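스킴게이트 사건 (야구)

스킴게이트(Skimgate)는 조켈 리그 소속 야구단 트롤테지에의 홈구장에서 벌어진 내야 흙 관리 논란을 가리키는 말이다. 원정 팀이 수비할 때만 유격수 앞 흙이 유난히 얇게 깎여 있었다는 주장에서 이름이 나왔다. 구단은 이를 "통상적인 정비"라고 불렀고, 이후 리그에서 '통상적'이라는 말은 한동안 농담으로 쓰였다.

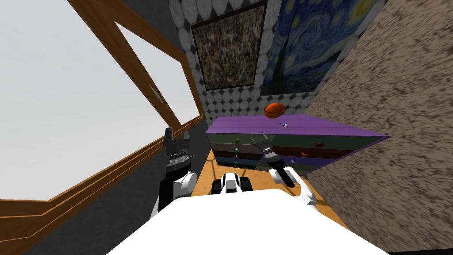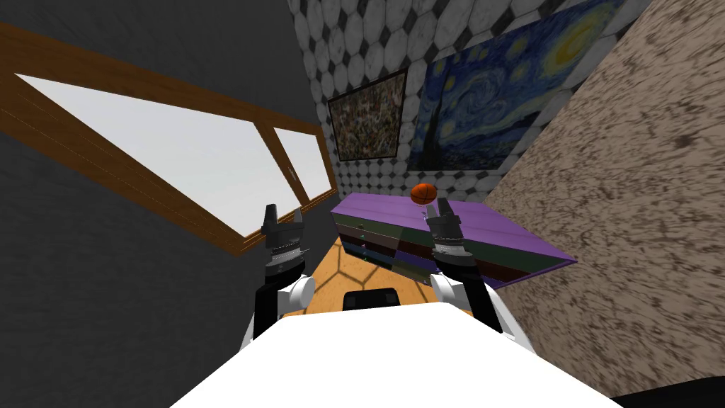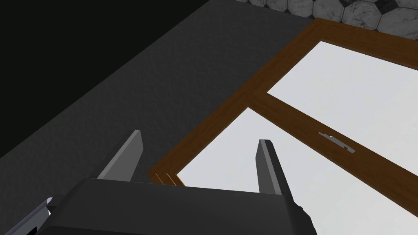
배경

트롤테지에는 번트와 느린 땅볼로 점수를 짜내는 팀이었다. 지지자들은 이를 '작은 야구'라 불렀고, 상대 팀 지지자들은 그보다 짧은 단어를 썼다. 감독 파트리시오 수니가는 취임 회견에서 홈런은 관중석에 앉은 사람이나 좋아하는 것이라고 말했는데, 당시 회견장에 있던 구단주도 관중석에 앉는 사람이었다.

경과

3월에 열린 야녜스와의 개막 4연전에서 트롤테지에는 내야 안타 9개를 기록하며 네 경기를 모두 이겼다. 야녜스의 유격수는 그중 상당수를 글러브가 아닌 정강이로 받았다. 야녜스 구단은 불규칙 바운드가 한 자리에 몰렸다며 리그 사무국에 이의를 제기했고, 80쪽짜리 문서를 함께 냈다. 문서의 대부분은 흙 사진이었으며, 사무국은 사진 속 흙이 어느 구장의 것인지 확인하지 못했다.

트롤테지에는 정비 인원이 이닝 사이에 흙을 고른 것은 맞지만 누구에게 유리할지는 생각해 본 적이 없다고 답했다. 수니가는 같은 질문에 "우리 유격수도 거기 선다"고만 했다. 다만 그의 유격수는 늘 두 걸음 뒤에 섰다.

판정과 이후

사무국은 고의성을 인정하지 않았다. 경기 결과도 그대로 유지되었다. 대신 내야 정비는 양 팀이 같은 횟수의 수비를 마친 뒤에만 할 수 있다는 조항이 생겼고, 정비 시간은 4분으로 제한되었다. 트롤테지에는 새 조항을 환영한다는 성명을 냈다. 같은 시즌 야녜스도 홈구장의 파울선 옆 잔디를 길게 길러 번트 타구를 세운다는 의혹을 받았으며, 이에 대해서는 통상적인 정비라고 해명했다.

같이 보기: 불규칙 바운드, 내야 안타, 홈 이점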